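Alavach Sorting Project

The Alavach Sorting Project is a student robotics project run by the automation club at Fraser Technical School in Ulport. Members teach a pair of small robot arms to clear litter from a floor and put it in a trash can. Started by Bit-na Cha as a class assignment, later taken over by the club. The name comes from the street where the first workshop was.

History

Cha's first version used one arm and a cardboard box. It could pick up a bottle but had trouble turning it, so the second arm was added in December. Jae-in Bang joined then and rewrote most of the control code. Club had 18 members at the time, most of them working on other things. The project was entered in the Tollodo Student Automation Meet on 17 September 2021 and placed 3rd in the household task group.

Setup

Both arms are bolted to a metal rail along the open front of a box-shaped enclosure. Walls are red on three sides, floor is gray with a stone pattern. The club kept the red walls after trying plain white ones, where clear plastic was hard for the software to find. Each arm ends in a black two-finger gripper. Small circuit boards sit on the rail near the arm bases.

The trash can stands at the back, lined with a plastic bag. Bottles go on the floor in front of it, along with a few objects that are not trash. A calculator is a common one. 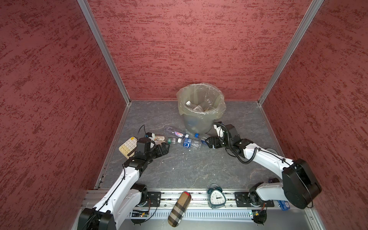 Task and scoring

A run starts with the arms folded back. The operator lays out the bottles by hand, caps facing different ways, and steps back. Either arm may pick up a bottle. Passing one from arm to arm is allowed and scores the same.

One point per bottle in the can. A point is lost for knocking over the can, and two for throwing out something that should of stayed on the floor. Items on the rail are outside the play area and dont count either way.

Training

Students drive the arms by hand to record sample runs, then train the software on the recordings. The meet entry used 77 runs. Of these 67 were kept, the rest dropped for bad camera timing. New members usually record first and touch the code later.

Known problems

Bottles lying close to the can. The gripper tends to hit the can's side on the way down. Cable slack at the wrists is another one, Bang's fix was more clips. Small flat packets are still hard for either arm to grip.

See also

Tollodo Student Automation Meet
Fraser Technical School
Pick and place robot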